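Himano Striped Melamine Dinner Plate, 10 in.
Item 2794. Sold singly or in cartons. In stock at the Saditz warehouse.

We get asked whether melamine is "as good as china." Himano's brochure says it is. We have our doubts, so read this before you order a carton.
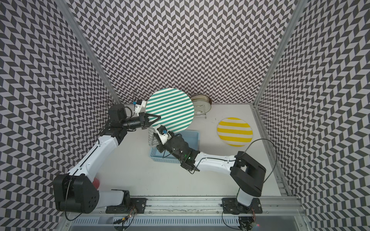
Abdel Hamid
Tableware buyer, Lelis Supply
18 August 2023

Himano calls this plate "unbreakable." No plate is. It's harder to break than stoneware and it weighs a lot less, but drop it on its rim over concrete and it can chip like anything else. A chipped plate goes in the trash, whatever the brochure says about touch-ups.

Knife marks are my bigger complaint. The maker claims a scratch-resistant face. Serrated steak knives will leave lines, and coffee and tomato sauce find them.
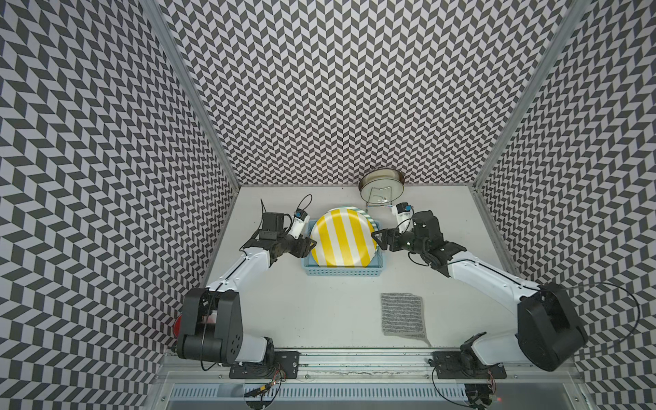 Then there's "microwave friendly," a phrase I asked them to drop in March. They didn't. Keep it out of the microwave and the oven. The top rack of a dishwasher is fine.

Price per plate drops at 411 pieces, an odd number that I have given up asking about. Smaller orders pay list.
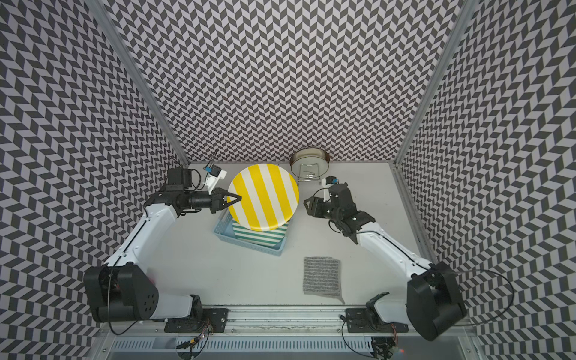 Round plate, striped patterns. See the color chart before ordering.

Stripe colors can shift a little between batches, so buy your spares with the first order. The warranty runs 2 years and leaves out stains, scratches and heat damage, so there isn't much left for it to cover. 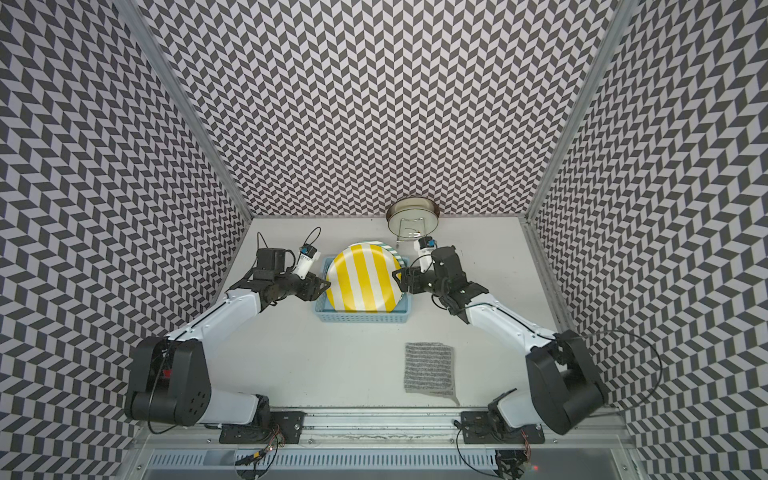 For a patio or a school lunchroom I'd still buy it. For a dining room with cloth napkins, look at our stoneware, item 690.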